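About the Skendwood Robotics Club

The Skendwood Robotics Club is an after-school and weekend program for students in Years 7 to 12. We started with a borrowed classroom and one box of motors, and we now have a room of our own on the upper floor of the Vasholm building, next to the library. Members come from Skendwood and from the smaller schools along the bus line.

We run two streams. The build stream is for students who like making things: frames, drives, wiring, 3D printing. The handling stream is for students who want to work on how robots pick things up and put them down. Most members try both in their first year and settle on one after that.

The handling stream's main project is called Zurnosix. Students wear a pair of hand-held grippers and do ordinary table jobs with them while cameras record what the grippers and the wearer see. The recordings are sorted, labelled and used to train a small arm to do the same jobs. We began with flat and thin things, as they are harder to grip than blocks or balls. Each student keeps a logbook and writes up every session, including the ones that went badly.
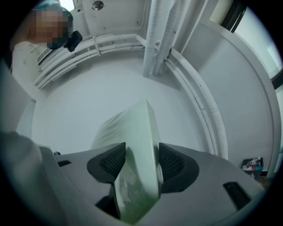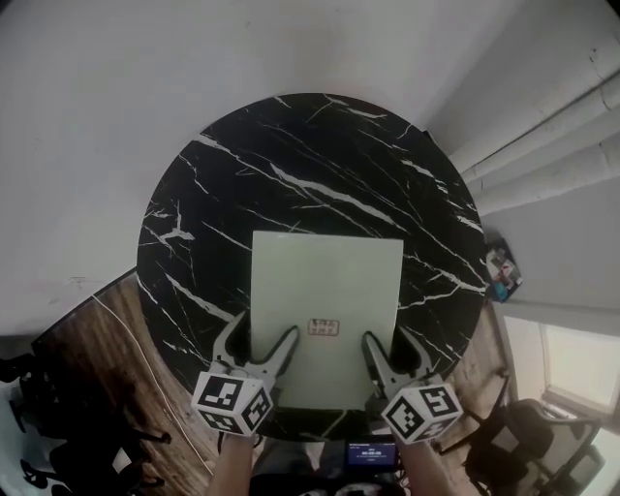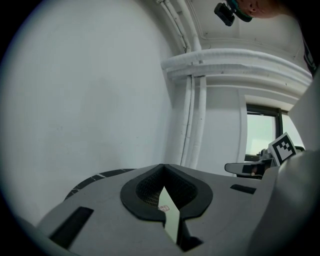 A student's first few weeks in the handling stream are mostly practice. It takes a while to get used to working through a gripper when you are used to fingers. After that they choose a job, write out the steps, and record it until they have a set worth keeping. The Zurnosix collection stands at 3857 recordings, all of them made by members. Older students look after the software and check new recordings before they go in.

Each August we enter the Reisinger Challenge, a regional competition for school teams. Teams get a list of tasks in the morning and run them in front of judges in the afternoon. We have made the final round 2 times. Members who don't want to compete are welcome to come along as pit crew or stay home.

The club takes 20 new students a year. No experience is needed and we don't set a test. The fee is $500 for the year and covers parts, safety glasses and competition entry – travel is extra. Families who would find the fee difficult should talk to the school office, and it will be kept private.

Our next open day is Saturday, March 21, 2020, from ten until two. Parents and younger brothers and sisters can come too. Please use the side entrance, and wear closed shoes if you want to try the workshop.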